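What a Listing Leaves Out

Flor Ccori

I spent most of last spring looking for a house in the country, and I read a great many listings before I bought one. I have come away with a complaint. Rural property listings spend their words on the things a buyer can judge in one minute at the gate, and say almost nothing about the things that decide whether a person can live there.

The view gets a paragraph. The well gets one word, if it gets a word. I read a listing for a farmhouse on the Jerurura road that used "sweeping" twice and "sun-drenched" once and never said where the water came from. When I called, the agent told me he would have to ask the seller. The house had been on the market since the previous August. In all that time, either no buyer had asked or the answer had not been written down.

I don't blame agents for wanting to sell. That is the job. But a listing is also the first document in what will be the biggest purchase most people make, and it ought to carry the facts that a buyer would otherwise have to drive two hours to find out.

Start with water and waste. Every listing for a house off the town lines should say whether there is a well, how deep it is, when it was last tested, and where the septic tank sits. A seller who has lived in a place for years knows the answers or has them in a drawer. If the septic has never been inspected, say that. I would sooner read "septic age unknown" than another sentence about morning light.

The road matters just as much. "Private drive" sounds pleasant. It can mean a paved lane that belongs to you, or a shared dirt track with four households on it and no agreement about who buys the gravel. I looked at a place like that outside Sekamo. The house was sound and the price was fair. Two of the neighbors were not speaking to each other over a culvert, and the low spot by the culvert was the only way in. I learned this from one of the two, who walked over to my car while I was waiting for the agent. None of it was in the listing, and I don't see how a lender or an insurer would have been happy to find it later.
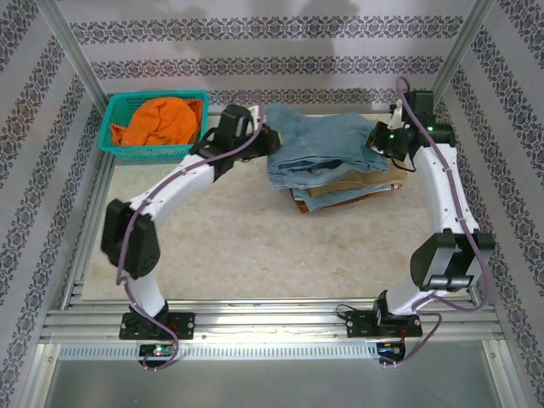
Two robotic arms at a stack of folded clothing.

Storage is a smaller matter, but it comes up every day once you move in. Old farmhouses were built with few closets, and some have none upstairs. Listings will count bedrooms carefully and skip this. My own house has three bedrooms and one closet, and the closet is in the hall. We keep winter clothes in a trunk and the linens on open shelves in the bathroom. It works, but I would have bid a little lower had I known I would be paying a carpenter in the first month.

Laundry is the same kind of problem. In one house I toured, the washer hookup was in an outbuilding across the yard. In another it was in a cellar with a ceiling so low that I had to bend to get to it. "Laundry on premises" covered both. A buyer with small children would want to know which one is being offered, and it takes six words to say so.

Then there is acreage. I think the number of acres is the most misleading figure in any country listing, even when it is correct. The place I came closest to buying before this one was sold as the old Olszewski farm, and the acreage was printed in large type at the top of the sheet. A good half of it was a slope too steep to mow and a wet bottom that belonged to the cattails. There was nothing dishonest in the figure. A survey would have backed it up. But a family reading that sheet at the kitchen table would picture a garden, a paddock and a place for the kids to run, and the level ground came to a strip behind the barn.

A plain breakdown would fix this. So much open, so much wooded, so much wet, so much leased to a neighbor for hay. Sellers with a hay lease should also say when it ends. People have closed on a field in spring and found they couldn't use it until the next year.

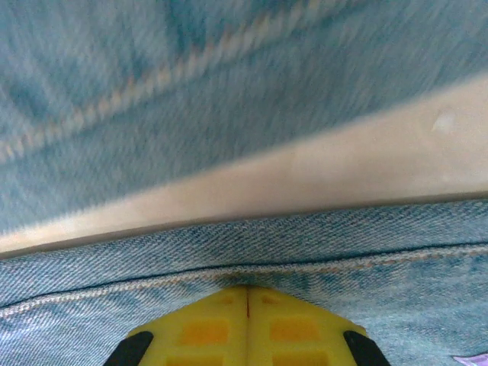

Light blue denim with tan stitching along the seam.

I have heard the argument against all this, mostly from agents, and some of it is reasonable. They say a listing is meant to get people to the door, and that the disclosures and the inspection come later. They say that a long page of facts scares off the casual buyer who might have fallen in love with the place and put up with the rest. One told me outright that if she printed the heating costs of a stone house, she would never show a stone house again.

My answer is that the casual buyer costs everyone money. He drives out, loves the porch, makes an offer, pays for an inspection, hears about the well, and backs out. The house goes back on the market with a cloud over it, and the next buyer wonders what was wrong. The seller has lost weeks of the good season. A buyer who knows about the well from the start either stays home or comes prepared to pay what the house is worth with that well. Either one is better for the seller than a deal that falls apart.

As for the heating costs, people in stone houses pay them every winter whether or not they are printed. Somebody who is frightened off by the number should be.

There is also the matter of internet service, which listings treat as a detail for the utilities company. I work from home three days a week. For me a house without a usable connection is a house I can't buy, however nice the orchard is. I started asking sellers to run a speed test while I was on the phone with them. Most were glad to do it. One discovered that he was paying for a plan his line could not deliver, and he thanked me for it, though I didn't buy his house.

I will say something in favor of the old-style listing. The language is silly in places, but it does tell you what the seller is proud of, and that is worth knowing. When a sheet gives three lines to a kitchen garden, the soil has probably been looked after. When it praises the location and says little about the building, bring a flashlight. I learned to read them this way after a while. I just don't think a buyer should need practice to get the basic facts.

The best sheet I saw all year was for a small house on the Jernix side of the valley. The owner had written it herself and it ran to a page and a half. She gave the depth of the well and the name of the man who pumped the septic. She said the back bedroom was cold and the road was plowed late. She said the roof over the kitchen had leaked and been repaired, and she gave the year. She put the view in one sentence near the end.

I bought that house. The back bedroom is cold, as she said.

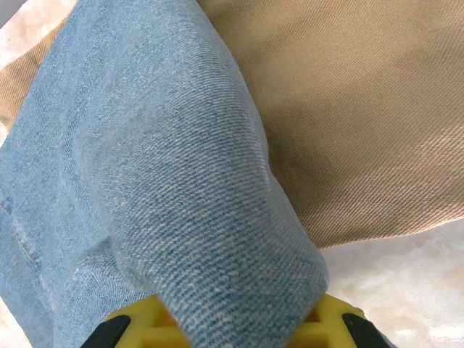 What to Ask Before You Drive Out

Until listings improve, buyers will have to do the work by phone. I would ask where the water comes from and when it was last tested. I would ask who owns the road, who plows it, and whether there is anything in writing. Ask how much of the land is level and dry, and whether anyone else has a right to use it. Ask for last winter's fuel bills and get the actual bills if you can.

Ask where the washer goes and how many closets there are. It feels petty to bring these up in the same call as the septic tank, and I skipped them more than once for that reason.

If the agent doesn't know, ask to have the question passed to the seller and wait for the reply before you set a time. A seller who answers quickly and in detail is usually one you can deal with. If two weeks go by with no answer about the well, I would keep looking.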